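仿真里成功率很好看，换一批场景就塌，这算不算“有结果”？
版块：机器人学习 / 操作与抓取

发帖：半夜三点的夹爪

各位好，事情是这样的。我在做一个桌面操作的小课题，任务很朴素：机械臂伸到桌面上方，用两指夹爪去对准一块平放的灰色薄板，夹住，提起来，挪到指定位置。全程在仿真里做，场景背景（墙、地板、家具、桌上的杂物）由脚本随机换。下面两张是同一个场景，一张从旁边看，一张从夹爪这头看。

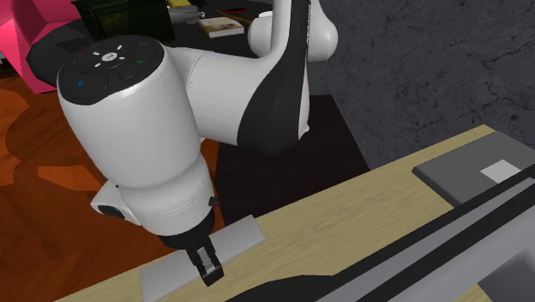
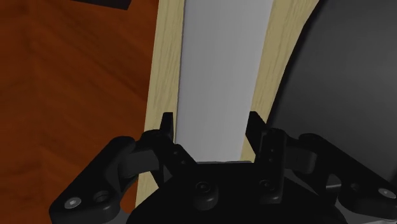

图：仿真渲染，同一场景的两个画面。前一张为旁侧视角，后一张为夹爪近景。

方法没什么新鲜的：收一批示范轨迹，两路图像加关节状态一起喂进去，做行为克隆，网络一次吐出一小段动作，执行一半再重新预测。示范一共263条，训练用的场景外观20种。我们组内部管这套流程叫Nerora，名字是师兄起的，他说听起来像已经发表了。

问题出在评测。在训练见过的场景外观里跑300次，成功205次，我当时高兴得去楼下买了杯贵的咖啡。然后导师Delwyn Ngata看了一眼，说换一批没见过的外观再跑。换了，结果我不太想写在这里，总之咖啡白买了。

失败的样子很统一：手臂大方向是对的，也能降到薄板上方，但合爪之前横向偏一点，一根手指压到板面上，或者两根手指都在板的同一侧，夹了一把空气，然后非常自信地抬起来，平移，放下空气，任务结束。策略本人看上去毫无心理负担。

我试过的东西：
图像随机裁剪，有一点用。
颜色抖动，开大了反而变差。
把训练轮数翻倍，训练损失漂亮得可以裱起来，成功率没动。
把旁侧那一路图像去掉，只留夹爪近景，新外观下反而好了一些，但旧外观下掉了，经常一开始就不知道该往哪儿走。

想问两件事。第一，这种情况到底是外观过拟合，还是我的评测本身有毛病？第二，月底组会要讲，这个205/300还能不能写进报告里，怎么写才不会当场被拆？

补充：仿真器用的是我们自己改过的Gudovura，物理步长没动过，夹爪和薄板之间的摩擦是固定值。别问为什么没随机，问就是忘了。

回复：Ostrowski的徒弟

加数据。

你才两百多条，够干什么的。多收点，模型换大一号，预训练视觉骨干换上，八成就好了。我之前做开抽屉也是这样，加了数据就行了，具体加了多少不记得了。

颜色抖动那个别开了，没用。

回复：标定板战士

楼上的方子不能说错，就是跟医生说“多喝热水”差不多。我分开讲。

先说评测。你的300次是怎么分配到20种外观上的？薄板初始位置和朝向是每次重新采样，还是从示范的初始状态里抽的？这一点帖子里没写，而它很可能比网络结构重要。我见过有人把示范的初始状态文件直接拿来当评测的初始状态，成功率高得感人，后来发现策略基本是在背轨迹。你这个没到那么高，但背一部分的可能性是有的。

查法很便宜：旧外观、新位姿跑一组；新外观、旧位姿再跑一组。两个因素拆开，各换各的。如果前一组就塌了，你折腾颜色抖动是在给一条断腿贴创可贴。你现在“换一批外观”的那次评测，如果顺手连随机种子也换了，那位姿也跟着变了，锅就不能全扣在外观头上。

再说你去掉旁侧视角的那个观察，我觉得是整个帖子里最值钱的一句，你却放在“试过的东西”最后一条。看你的两张图就能明白：旁侧那张里有墙、有地板、有一件粉色家具，还有后面深色桌上的盒子和书，网络想抓住什么当线索都行，它又不知道你只关心那块板。近景那张里除了夹爪和板，背景主要就是木纹和一大块深灰色的东西，可供它走神的材料少得多。所以近景泛化好一点，旁侧负责找大方向，这跟你的失败模式是对得上的。

可以试的，按我会动手的顺序：

一、分阶段看误差。把每次失败时两指中点到薄板中线的横向距离记下来，画个分布。如果是整体往一边偏，先查两路图像和关节状态的时间戳有没有错位，还有评测时相机位姿是不是跟收数据时一致。我的网名就是这么来的，不展开了。

二、旁侧那一路训练时随机丢弃，让网络别赖在它身上。近景那一路不丢。丢弃概率从小往大试。

三、颜色抖动变差，我怀疑是因为你的板是灰的，桌面是浅木色，两者亮度本来就没差多少，抖猛了边缘就糊进背景里了。对背景单独做替换，板和夹爪保持原样，仿真里有分割掩码，不用白不用。

四、你“执行一半再预测”的那一半，到合爪前可能太长了。最后对准那一小段缩短一些，让它有机会反悔。

五、摩擦随机化先别管。你的失败发生在夹住之前，夹空气不需要摩擦系数。

最后说报告。205/300当然能写，它是你做出来的数。但请把条件写全：训练见过的外观，初始位姿怎么采样，策略训了几个随机种子，选的是哪个检查点。尤其是检查点，如果你是拿这300次评测来挑检查点，再拿同样的300次报成绩，那就是自己出题自己答自己判。新外观的结果放在同一张表里，紧挨着。一个掉下去的数旁边配上拆因素的实验，组会上大家会讨论方法；只放一个好看的数，大家会讨论你。

追加：半夜三点的夹爪

回来报个信，先谢谢标定板战士，也谢谢热水。

位姿：评测初始状态确实是从示范那个文件里抽的。我翻了脚本，注释写着“临时，以后改”，署名是我。

已经按一的办法记了横向误差，分布明显往一边歪。时间戳查过，没错位。相机还没查完，Flinden那台机器上的配置文件有两个版本，名字只差一个下划线，我正在看收数据时加载的是哪个。

检查点的问题我选择晚一点再面对。

回复：标定板战士

两个配置文件先做个差异对比，重点看旁侧相机的外参和视场角。检查点的事不要拖到组会前一晚，重新留一组初始状态专门用来挑，另一组锁起来最后只跑一次。

回复：Ostrowski的徒弟

所以还是数据的问题嘛。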